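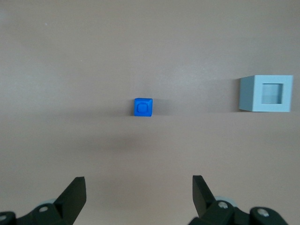
Registo do pedido: membrana de drenagem Studeck a descolar na parede da cave
Estado: aberto, a aguardar resposta do fornecedor
Produto: rolo Studeck com perfil de remate Stunico

1. O problema, tal como o escrevi no formulário

Boa tarde! Comprei a membrana na loja online da Tivmont para forrar por fora a parede enterrada da minha cave (casa antiga, alvenaria de pedra com reboco de cimento por cima). Segui as instruções do rolo, ou achei que seguia, e ao fim de 4 dias o remate de cima começou a abrir. Não caiu, mas faz uma barriga entre os pregos e já lá entra terra. Ainda não aterrei a vala toda, só o fundo, portanto ainda vou a tempo de corrigir. O que é que faço? Arranco e começo de novo, ou dá para salvar?

2. Primeira resposta do apoio

Responderam na mesma tarde, simpáticos, com perguntas: se as covinhas ficaram viradas para a parede ou para a terra, de quanto em quanto tinha pregado o perfil e se o reboco estava firme. Pediram também para eu não deitar mais terra enquanto não fechássemos o assunto.

Respondi assim: covinhas para a parede, como diz o desenho do rolo. Pregos a olho (pois, eu sei). O reboco pareceu-me bom quando lhe passei a mão, mas não bati com o martelo em lado nenhum.

3. Teste do martelo

Lá fui eu para a vala. Na parte de baixo o som é cheio, tudo bem. Na faixa de cima, mesmo onde assenta o perfil, soa a oco em vários sítios, e num deles o reboco saiu-me na mão, do tamanho de um prato. Os pregos desse lado estavam presos a reboco solto, ou seja, a coisa nenhuma! Mandei isto ao apoio e continuei a picar o que estava podre.

4. Medir os pregos

Com a fita métrica vi que a distância entre pregos andava muito irregular, e num dos cantos tinha deixado quase 2000 mm sem nada. O apoio disse que, para o meu caso, queriam um prego a cada 300 mm e mais um em cada ponta do perfil. Fiquei um bocado envergonhado, confesso, porque o canto era o último e eu já estava com pressa de ir jantar.

5. O que refiz

Tirei o perfil Stunico todo, com cuidado, e aproveitei as réguas menos uma, que dobrou. A membrana ficou pendurada por uns grampos e umas ripas velhas que tinha na garagem. Piquei o reboco solto até chegar a material são, escovei, molhei e enchi com argamassa de reparação da Vaněk, que era a que havia na drogaria. Deixei curar os dias que o saco manda e cobri com um plástico à noite, que estávamos em janeiro e fazia um frio danado.

Depois voltei a subir a membrana, estiquei bem (ajuda começar pelo meio e ir para os lados, descobri eu à segunda) e preguei o perfil com a fita métrica ao lado. No canto fiz a dobra contínua em vez de cortar, e a barriga desapareceu.

6. Dúvida que ficou

A sobreposição entre os dois rolos. No desenho aparece uma fita de butilo na junta, mas no meu pacote não vinha fita nenhuma. Perguntei se é vendida à parte ou se foi esquecimento na embalagem. O apoio diz que vai confirmar com o armazém da Tivmont e que, entretanto, posso aterrar até à altura da junta, às camadas, compactando com calma e sem pedras bicudas encostadas à membrana.

Foi o que fiz. Aterrei até meio, pus a brita à volta do tubo de dreno com a manta geotêxtil por cima e parei.

7. Última nota minha no pedido

Olá outra vez! Passei lá às 8 da manhã depois de uma noite de chuva e o perfil continua encostado à parede de ponta a ponta. Falta-me só a resposta sobre a fita e uma régua Stunico para substituir a que dobrou. Essa pago eu, claro, só preciso de saber se a vendem avulso ou se tenho de levar o pacote inteiro. Deixem o pedido aberto até lá, por favor.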